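Storage and Shelving Inspection - Assembly Area, Housing Line
Site: Tuslow
Area: Kakari bay, line-side storage
Date: 2023-07-09
Checklist ref: 1574
Interval: every 2 weeks, and after any rack is moved

Result codes: OK / COMMENT / ACTION

1. Floor and access

1.1 Walkway in front of shelving clear - OK
1.2 Floor clean, no oil or coolant - COMMENT
Light film near the drain at the Bastos end. Wiped during the visit. Check again next round.
1.3 Floor markings legible - ACTION
Yellow line worn through for some 200 mm at the corner. Same finding as February. Repaint.
1.4 Emergency stop and extinguisher reachable without moving stock - OK

2. Structure

2.1 Uprights vertical, feet on floor - OK
2.2 Fixings tight - COMMENT
Two bolts on the rear brace took a quarter turn. Mark with paint pen so movement shows.
2.3 Shelf surfaces free of cracks and sharp edges - OK
2.4 Load label fitted and readable - ACTION
Label on the Cerkix rack has been cleaned off with solvent. Order a replacement, engraved type. The printed ones do not last.

3. Lighting and signs

3.1 Light level at shelf face adequate - OK
3.2 Glare - COMMENT
Glossy surfaces throw back the overhead light. Acceptable for picking. Do not carry out surface inspection of parts at the shelf; take them to the bench.
3.3 Part number cards match contents - OK

4. Stored parts

4.1 Metal housings stored flat and stable, single layer - OK
Stacking is not permitted at any height. The tabs on the rim bend and the damage is hard to see until assembly.
4.2 Housings set back from the shelf lip - COMMENT
The front parts of the rows stand close to the edge on the yellow two-tier unit. Minimum setback is 5 cm. Move the rows back when restocking, and fill from the rear.
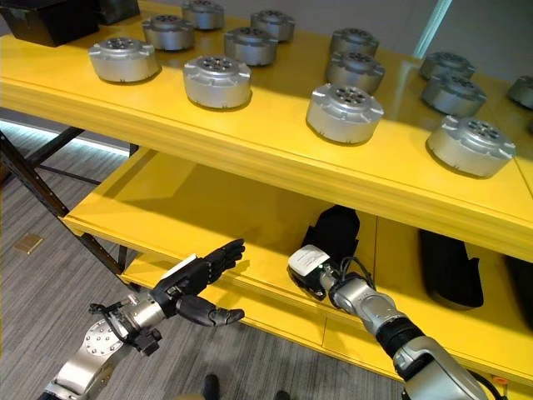

4.3 Boxes on upper shelf closed and upright - OK
4.4 Foam pieces kept on the lower tier, separate from metal - OK
Foam picks up swarf easily and then marks whatever it touches. Shake out before use - do not blow down with the air line.
4.5 Foam free of tears and embedded chips - COMMENT
One piece rejected and binned. Remainder usable.
4.6 No food, drinks or personal items - OK

5. Open actions

5.1 Repaint floor line at corner (1.3) - maintenance
5.2 Replace load label, Cerkix rack (2.4) - stores
5.3 Add setback line to upper shelf, tape or paint (4.2) - line lead

Items 5.1 and 5.2 to be closed before the next inspection. Item 5.3 may wait for the next planned stop.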